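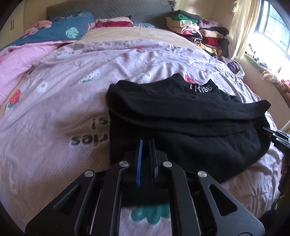
Two grippers at a folded black garment on a bed, with more folded clothes stacked by the wall.

Laundry firm's folding grippers leave staff with questions

By Triin Stankevičius
September 22, 2024

Masri, the home laundry service based in Bresthorpe, says the hand-held grippers it gave to 31 of its workers this summer will one day take the dull part out of the job. So far they have mostly added to it.

Staff who used to fold by hand in customers' bedrooms now do part of each shift with a gripper in each fist, recording the work so that a folding machine can be trained on it. The company wants 220 hours of footage by the end of the year. It would not say how much of it has been usable.

"I can do a shirt in a few seconds with my fingers," said Yara Aoun, a folder with the firm for 13 years. "With these I'm pinching at a collar and hoping. Then I have to get through the same pile as before."

Masri pays a bonus for recorded shifts, but workers say it doesn't cover the extra time. Their daily targets have not changed.

Operations manager Jihad Hourani said targets were "under review" and that no jobs would go. Asked whether that promise was in writing, he said it was a commitment from management - he did not say for how long.

Nostetetti, which supplies the grippers, says it has collected over 1,569 folds from Bresthorpe homes. It has yet to show a machine folding in one of them.

Staff are due to meet managers again before the end of September. Aoun said she plans to bring a timer.

Contact the newsroom | © 2024 Jindton Courier | Back to top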